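About Fledemow

Hello, and thanks for clicking through! I'm Elin Owen, and I started Fledemow at my kitchen table in Flaltinham with a borrowed laptop and a long list of grievances about how small arts groups get treated when they ask for money.

We help little theaters, choirs, print studios and dance companies with the dull side of making work – grant forms, budgets, board papers, the letter you have to write when the grant doesn't come. 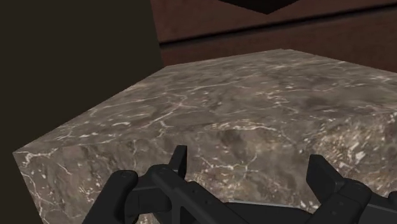
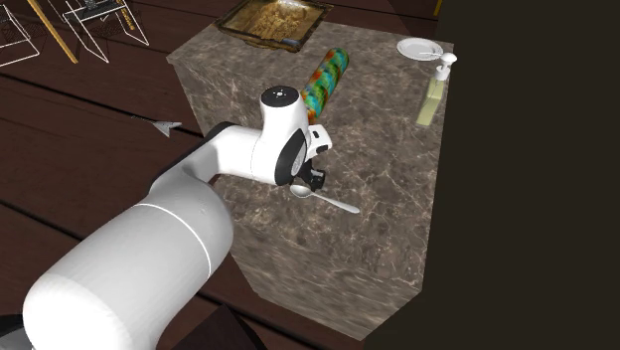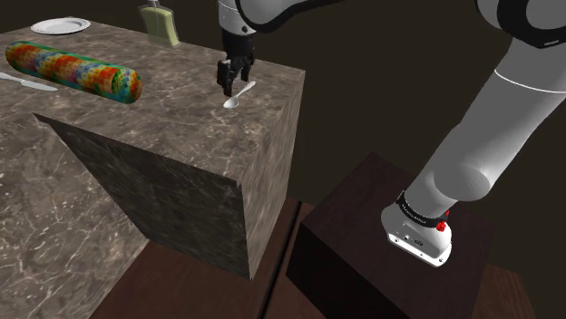 Marble-patterned surface, three computer-rendered views

I spent years as a stage manager before this, mostly on tours that lost money. What I remember best is sitting in a van outside a venue at 2 a.m., filling in an evaluation form that wanted to know our "audience transformation score." I made one up (sorry) and decided there had to be a better way for artists and funders to talk to each other.

So who's we? Sharada Kotian came on board first. She ran the box office at the Kavanagh for ages and can read a seating plan the way other people read a menu. Budgets are hers. Then there's Oisín Corrigan, our policy person, who reads every city culture plan from front to back and writes the short versions you'll find on our News page. Dagmar Zeman looks after training and is the one you'll meet if you book a workshop.

There's also Wido, our lending library of finished applications. It holds 2,666 of them now, the winners and the flops, all shared with permission and with the private bits taken out. The flops get read the most! Brendan Mac Mathúna built it for us and still fixes it when I break the search, usually in May when the deadlines pile up.

We stay small on purpose. A group with a yearly income under our limit pays $500 for a full season of help, and you can split that into two payments if it's easier. Bigger companies pay more and I'm not shy about asking them. A first call costs nothing and takes as long as it takes.

We don't write your application for you. We'll sit with you, argue about the second paragraph, and tell you if the numbers don't add up, but the words should sound like your group.

Dance people, we especially want to hear from you – there are only 3 dance companies on our books and Dagmar keeps bringing it up.

Use the contact form or just call the office. Mornings are best. If you get the machine, leave your number twice and say it slowly, please.

Elin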